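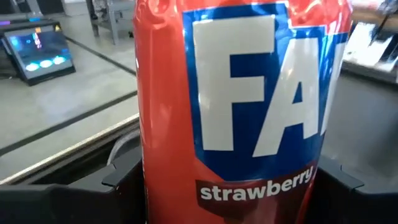 Samuele Amato wrote:
Late January is too early for onions if you're as far north as Clillport. I sowed mine the same week as you two years running and all I got for it was leggy grass flopping all over the windowsill by March. Wait three weeks, they catch up!

Prasert Khamphan wrote:
I hear you, Samuele, but I'm standing by it. Sowed my first tray today, 2024-01-31, and I couldn't be happier to have dirt under my nails again. Onions are slow. A bigger plant going into the ground gives you a bigger bulb, and up here the days get long so fast that they start bulbing whether they've made enough leaf or not. Last year I set out 328 plants and the early ones were way ahead of the batch I sowed at the end of February. Same bed, same compost, everything.

This year's list:
Utdale (yellow, my keeper onion, still have a braid of them hanging in the basement)
Monti (red, sweet, doesn't store worth a darn but oh my, on a burger)
Tosgate (white, new to me)

dirtyknees wrote:
Ooh, Tosgate! Please report back. I grew it once and had a lot of thick necks, but I watered too late into the summer so that might be on me. What are you sowing in? I have 36-cell flats and I'm never sure how many seeds to put in each one.

Samuele Amato wrote:
Skip the cells. Open flat, rows, tease them apart at planting time. Onions don't care one bit about having their roots pulled around, and you fit ten times as many under a light.

marigold_jo wrote:
I do four to a cell and plant the whole clump, never separate them. They push each other apart as they swell and you get a nice little ring of medium onions. Planting takes me one morning instead of a whole weekend. My back thanks me.

Samuele Amato wrote:
Medium being the important word there, Jo. I tried clumps and half of them came out lopsided. Fine for the kitchen, but I like them round and I like them big.

marigold_jo wrote:
Lopsided onions taste the same! And how far apart were your clumps? They need a foot each way. If you give them the same six inches as a single plant they'll be fighting for everything.

Samuele Amato wrote:
Eight inches. OK, fair point. I'll give you one bed this year, but only one.
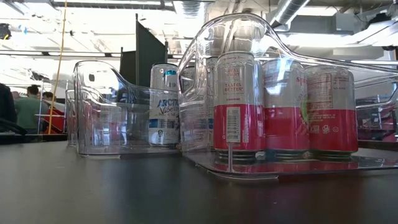
Prasert Khamphan wrote:
I've done both and I'm with Samuele for the big ones and Jo for the reds, so everybody gets to be half right. To answer dirtyknees, I sow in open flats now, 225 seeds in each, covered with a quarter inch of fine mix and kept covered until the first green loops show. You don't need to buy a fancy dome for that part either. A clear fridge bin like the tall one with the looped handle, with those cans in it, makes a great cover turned upside down over a small pot or two, and you can check for sprouts through the side without lifting it. Take it off the day they come up, though. Onion seedlings want moving air.

Then comes the haircut. Once they hit five inches I trim them back to three with scissors, and I keep doing that every couple of weeks. It stops them from tangling and falling over (there's your windowsill grass, Samuele!) and the trimmings go straight onto scrambled eggs. Best part of February.
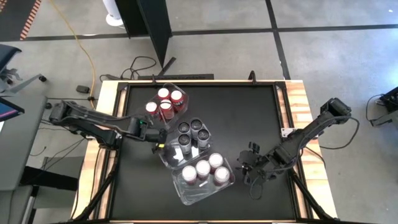
I stop cutting a couple of weeks before they go outside, so they have a good set of leaves for the wind. Feed them lightly too, half-strength fish emulsion once a week. They smell like a harbor for an hour and then it's fine.

allium_annie wrote:
Can I push back on the trimming? Every leaf is a ring in the bulb, and every bit of green you snip is something the plant had to pay for. I quit cutting three years ago, moved my lights down to two inches above the tops and put a small fan on them. They stand up on their own. I do get a few tangles.

Prasert Khamphan wrote:
Cutting the tip doesn't take the leaf away though, so you don't lose the ring. But I'll believe you on the fan, I've been meaning to try one. Tell you what, I'll leave a row of Utdale uncut and weigh them against the others.

allium_annie wrote:
Deal! Do it with at least 50 of each or it won't tell us much.

dirtyknees wrote:
This thread has me so fired up that I went and dug out my seed box. My Utdale packet is from two years ago, is it worth bothering?

marigold_jo wrote:
Onion seed doesn't keep well. Fold a pinch of them into a damp paper towel, put it in a baggie somewhere warm and look in a week. If half of them sprout, sow double and carry on – if it's only one or two, get a new packet while there's still some in the shops.

Samuele Amato wrote:
What Jo said. And it gives you a good excuse to wait until the end of February.

dirtyknees wrote:
Ha! Paper towel is on top of the fridge. I'll probably put the plants out in May with four to a cell in one half of the bed and singles in the other. What spacing for the singles, six inches or five?

Prasert Khamphan wrote:
Six for Utdale. Monti can go at five.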